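Home Management 1, Handout 7: Sorting and Pairing Socks
Prepared by Nandi Nkosi, with corrections by Sipho Adams
September 15, 2026

Please read this handout before the practical class in room 823. In the last handout we treated shirts. Now we come to small items, which many students consider easy and therefore do badly.

For the practical we use white socks and dark blue socks, a table and a basket.
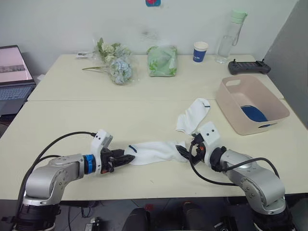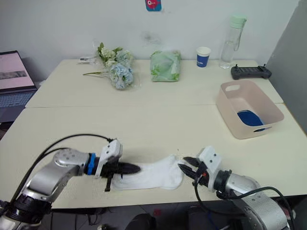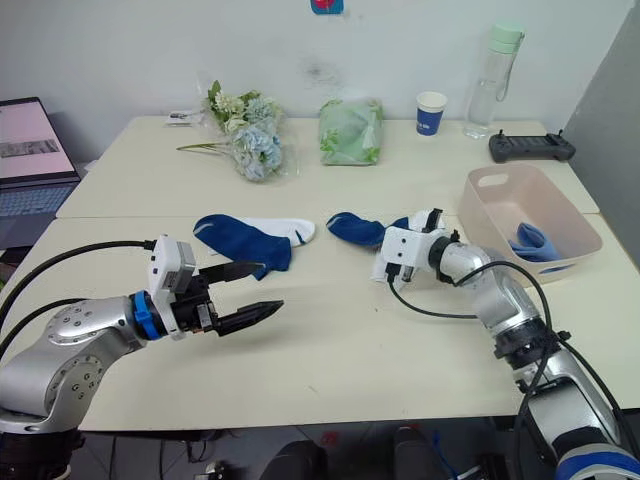
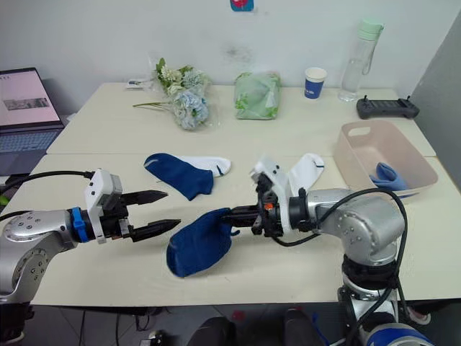

White and dark blue socks on the table, with the pink basket beside them in all four pictures.

1. Preparing the table

Clear a space wide enough that you can lay every sock flat. Wipe the surface and let it dry. Put the basket to one side, where your elbow will not push it. Lint from a dirty table shows on the dark socks, and it takes more time to remove it than to wipe the table.

2. Straightening

Take the sock by both ends and pull gently along its length. Do not pull by the cuff only. The elastic in the cuff becomes weak earlier than the rest of the sock, and a weak cuff is the most common reason for throwing a sock away. If the toe is turned inside, put your hand into the opening as far as the toe and bring it out. Then lay the sock down with the heel to the side.

3. Matching

First divide by color. After this, compare the stripes. A stripe near the cuff and a stripe near the toe belong to different designs, even if the color is the same. Last, compare the length by placing one sock on top of the other, heel on heel. Students often forget the length, especially with white socks, and so two sizes of the same design get mixed.

A sock without a partner stays on the table until the end. Do not put it in the basket "for now". Lesia Semeniuk's group did so in March and had to empty the whole basket to find the missing ones.

4. Folding

We teach two methods in this course.

Flat fold: lay the two socks together, fold the toe to the middle, and fold once more toward the cuff. It is suitable for shallow drawers and for thin socks.

Cuff fold: lay the socks together, fold in half, and turn only the outer cuff over the pair. It keeps the pair together well, but the cuff is stretched. Use it for travel and not for daily storage.

Rolling into a ball is not accepted in the practical test.

5. Placing in the basket

Place the pairs in rows, fold upward, white on one side and dark on the other. Do not press them down.

Assessment

The practical test gives 40 points and the written part gives 80. In the test you work with a partner, and each partner folds by one method. Zoriana Pasichnyk will check the matching before you begin to fold, so please wait for her.

Homework: bring one single sock from home and write half a page about how you think its partner was lost.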